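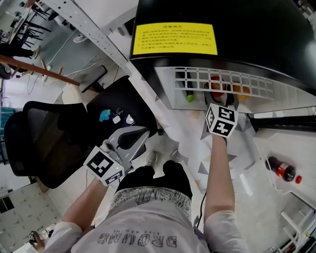

Vondham Activity Room Club

Photo gallery: the machine corner

Welcome to the gallery! We have been fixing up the activity room at Vondham bit by bit, and so many members have asked what the back corner looks like now that it gets a page to itself. It's the part of the room I like best, so forgive me if I go on a little.

Gray and white triangles, all the way under the machine. The mat was Asabe's pick and I was the one who voted for plain blue. I take it back! The pattern hides scuffs and it makes the black of the machine look terrific.

The red ball and the orange ball are in the compartment, behind the white grid, with the little green cylinder for company. I love how the colors show through the openings. If you've only been in the front half of the room you may never have noticed them.

The yellow label up on the curved top is a warning label in Chinese. Kamarul Krishnan has offered to type up an English version on a card, and we'd like to hang it at eye level on the wall nearby.

Cola on the white shelf, lying on its side, red cap and all. The shelf is open to everybody for drinks and small things, and please take yours home when you leave.

Black mesh chair, with a computer mouse on the seat. We have wanted a proper desk chair back there for ages, and the mesh kind is so much nicer in summer than the vinyl one we used to fight over. A small side table is next on the wish list, mostly for the things that collect on the seat.

White metal rail with the rows of holes. I am a big fan of anything with holes already in it! Add a hook, move a hook, change your mind, move it back. The brown wooden rail is just beyond, and I think the two look great near each other, the wood warms up all that white and black.

About the room

The corner was the last piece of the January plan. We called the plan Fevano (a long story involving a misheard phone call) and the name stuck, so if you see Fevano on the sign-up sheet, it means work on this end of the room. The front end is Palo. Palo has the long table, the kettle and the good window, and it will have its own gallery once the painting is finished.

It took 9 evenings to get the corner to where it is, and most of one of them went on getting the mat to lie flat. Asabe Tijani had the bright idea of leaving it unrolled upside down overnight. Wonderful tip, use it on your rugs at home!

Our budget for Fevano was $66 for hooks, screws and paint, and we came in under. The leftover money goes toward that side table.

Using the corner

Members can use the room any evening we're open. Wear sneakers or other soft soles on the mat, please. Slide the chair clear before you start anything at the machine, and put the balls back in the compartment if you've had them out. The cupboard code has changed to 3791, and the old one no longer works.

Still to do

English card for the warning label (Kamarul)
Side table, anything up to knee height
A second hook for bags
Bulb over the wooden rail

If you have a side table sitting in a garage, talk to Asabe, or leave a note in the Gunawan folder by the door. We'd love to see it put to use.

Page updated 10/12/2018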